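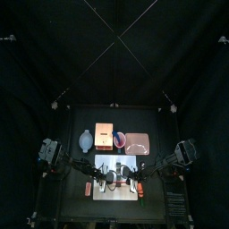 Week four is on teaching by demonstration, and I'd like you to start out doubtful. The claim in most of the reading is that a person steers the arms through a job by remote control, the recordings are fed to a learning program, and the arms can then do the job alone. Sometimes they can. Before you believe it of any given system, look at how much has been settled before the operator touches the controls. Two arms face each other over one white board, the walls and ceiling are black cloth, and the cup, the tray, the bowl and the wooden box are set in a row at the back. A kitchen doesn't look like that at four in the afternoon with the sun coming in. Black cloth takes away most of the background, and whatever the program learns, it learns against that.

Reading time: 2 minutes

What a demonstration records

At the least, joint positions over time, gripper opening and camera views. It doesn't record why the operator paused. Two people asked to put a cup on a tray will do it differently, and one person will do it differently after lunch. The program gets both and has to make something of them — often an average that neither person would have chosen.

The Galtik set

We'll use the Galtik recordings for the exercise. There are 3653 demonstrations in the full set and 2421 after cleaning. Read the cleaning notes before you read the results. "Operator error" covers most of what was thrown out, and that includes fumbles followed by a good recovery. I would have kept those. A robot that has only been shown clean grasps has no idea what to do after a bad one.

Bivgate and Baird

The Bivgate report gives a success rate over 12 trials per task. That's thin. One lucky grasp moves the figure by eight points. Baird uses more trials but puts the objects back in the same marked spots each time, so I'm not sure what the extra trials tell us. Onley is the only one of the readings that moves things about between runs, and its numbers are the worst of the lot. Draw your own conclusions, but do draw some.

For Thursday

Pick one task from the Galtik set and watch 12 demonstrations of it at normal speed. Write a page on where the operators disagree. Then say what you would change in the setup to find out if the trained robot had learned the task or only the table. Bring it on paper.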